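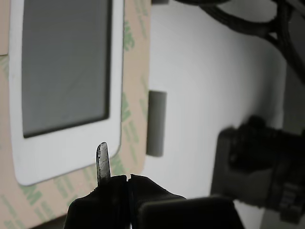 Remote control or by hand, which do we use? Both, at Drolstead. By hand means you hold the arm and push it through the job. Remote means you sit at the leader arms and the robot copies you. For the sticky-backed parts it's nearly always remote, as your own hands get in the way otherwise. White frame, dark screen in the middle, 3M print on the backing, thin blade held upright in the fingers near the bottom right corner -- you want a clear view of that corner and you won't get one with your arm across it.

Gella trial FAQ
Last changed 16 Jul 2025. Questions to the Ustville desk please, not the general inbox.

How many demos per task?
100 to start. Some tasks were fine on 50, the blade ones weren't. If the first batch trains badly we ask for more, sorry in advance.

How long is one demo?
Depends on you. Roughly 14 seconds for a good one on the easy tasks. Edge work is slower. Don't rush it, a hurried demo teaches hurried moves.

I fumbled halfway. Bin it?
Small fumble and you recovered, keep it. We want those. Dropped the tool, or bent the backing -- bin it. Red pedal, then reset.

Can I stop and think?
Try not to. Long pauses get copied and then the robot sits there doing nothing. If you're stuck, pedal and start again.

Why does the follower lag behind my hand?
Some lag is normal. If it's bad enough to notice all the time, close the other camera windows first. Still bad, restart the Fjeld box and wait for the steady light.

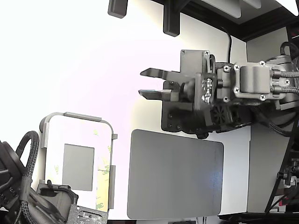 Also check nothing is pulling on the cables at the wrist before you restart, a snagged cable feels just like lag from the leader side.

Do I have to start from the same pose?
Same home pose, yes. Part position no, shift it a bit each time. If every demo has it in the same spot the robot only learns that spot.

How hard should I squeeze?
Less than you think. You can't feel the grip through the leader handle so watch the fingers on screen. Closed is closed, squeezing more just heats the motor.

Left handed?
Fine. Swap the handles in settings, and put them back after. Please put them back.

How many have we got so far?
352 kept since Febuary, all tasks together. The blade task is the one we're short of.

Where do files go?
They save themselves. Type the task name exactly as it is on the list, no capitals. Wrong names have to be fixed one by one and it takes ages.

Can I try the trained version?
Ask first. Keep hands out of reach and a finger on the stop button teh whole time.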